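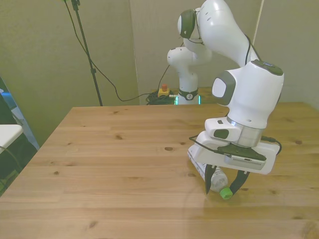

Picking up a bottle that has fallen over is a lovely problem to begin a course with, and it was the part of our visit to Rakum that most of you wanted to talk about on the way home. These notes cover the demonstration in the order we saw it, with some extra material I promised to write up and a short task at the end. Bring them on Friday, please, with your own scribbles added. We'll lean on the bottle a good deal. It is small, it is clear plastic, it lies at an angle across the planks, and the only strong colour on it is the green screw cap. Look at where the two black fingers are: they come down on either side of it, and the right one reaches the table close to the cap. Almost everything I want to say about grasping is in that one arrangement.

1. Why lying down is harder than standing up

A standing bottle looks the same from every side. The gripper can come in from any direction it likes, and if it is slightly off, the fingers simply nudge the bottle towards the middle as they close. Once the bottle is on its side, the direction matters a great deal. The fingers need to close across the body or the neck. Close them along the length and you'll push the thing over the table, or miss it altogether.

So the robot needs two answers before it moves: where is the bottle, and which way is it pointing? The second we call orientation. For an object lying flat, one angle is enough, measured around a line straight up from the table. (We'll do the full three-angle version after the break. Don't read ahead unless you enjoy headaches.)

There is the height to think about as well. A bottle on its side is very low, so the fingertips have to get right down to the tabletop without driving into it. Adom Ankrah, who ran the session for us, told the group that he spends more of his week on the last few millimetres above the table than on everything else put together. I believe him!

2. Seeing something clear

Several of you asked why anyone would choose a see-through bottle for a demonstration. It's a fair question. Clear plastic is a pain for cameras. Much of what reaches the camera from the bottle is really the table behind it, wood grain and all, bent a little on the way through. Depth cameras of the kind that throw out a pattern of light and watch for it coming back can do badly too, as the light may go straight through or bounce off somewhere unhelpful.

What helps is anything that isn't clear. A bright cap against pale wood is easy to find, and it tells you which end is the neck. If you can find the cap and a rough outline of the body, you can draw a line between them, and there's your angle. It's a simple trick and I like it very much. Think about what it costs, though. Take the cap off and the method has lost its best clue. Put a green pen on the table and it might head for the pen.

Ask yourselves about the wood as well. Dark knots on a light table are small and scattered about, and a careless program will get excited about every one of them.

3. Two fingers

A gripper with two fingers is the plainest sort in general use, and it will do far more than people expect. The ones on this arm are slim and black, and the fingers angle down under a wide white housing. Slim fingers can get in beside a low object. The price is that they touch it over a small area, so the bottle may swing around the line between the two contact points when it is lifted.

Where would you hold it, then? Near the middle, the weight is balanced but the body is at its widest and the plastic gives when you squeeze. Near the neck it is narrower and stiffer, but the heavy end hangs down. There's no single right answer, and it depends on whether the bottle is full.

Squeezing deserves a worked figure. Suppose our bottle holds 200 grams of water and the bottle itself weighs next to nothing. Its weight is about 2 newtons. With two fingers, and a friction coefficient of 0.5 between finger and plastic, each finger has to press with at least 2 newtons, as each one carries half the weight. We'd want a good margin on top, and I would start at 6. Work through it yourselves and check that I've got it right (last April I hadn't, and the whole group let me know).

4. The arm itself

People tend to watch the gripper and forget the arm, and that's a pity. Look at the big rounded joints with the caps on their sides. Each joint turns around one line only. String enough of them together and the hand can be put anywhere within reach, pointing any way you choose. Below the wrist you can see the silver flange, the part where the arm ends and the tool begins. Keep that boundary in your heads. The arm's own sums stop at the flange, and you must add the length of the gripper yourself. Forget it once and you will dent a table.

Then there are the cables. One black cable runs along the outside of the elbow, and another loops round the gripper. A cable needs enough slack for every position the arm will take up, but a loop that is too generous can catch on things. When you plan a movement, plan for the cable as well.

I was pleased that so many of you spotted the emergency stop, the red button on the yellow box over by the second arm. Find that button first in any robot lab you walk into, before you look at anything fun.

5. Words to know before Friday

Grasp: the position, angle and finger opening chosen for picking something up.
Approach: the path the hand follows over the last short distance.
Orientation: which way an object is pointing.
Flange: the plate at the end of the arm that the tool is fixed to.
Tool centre point: the spot between the fingertips that we tell the arm to move. It is a long way from the flange, see section 4.
Payload: everything the arm carries, gripper included.

6. Task

Choose a small household object that will lie on its side. Put it on a table and pick it up with your thumb and one finger, slowly, from straight above. Do this in at least 6 different positions. Write down where you took hold, which way your hand was turned, and what you did if it rolled. Then shut your eyes and do it again with a friend telling you where to move, using only distances and angles. You'll find out very quickly how much your fingers normally do for you.

One side of A4 is plenty, and sketches are welcome - I don't mind how rough. The task is marked out of 40, with half of that for the notes on what went wrong. Anybody who missed the coach to Rakum can still do all of it from these pages. The reading is chapter 2 of the course pack, up to page 29, and Ayaaba group should also look over the friction questions that we skipped in the first week.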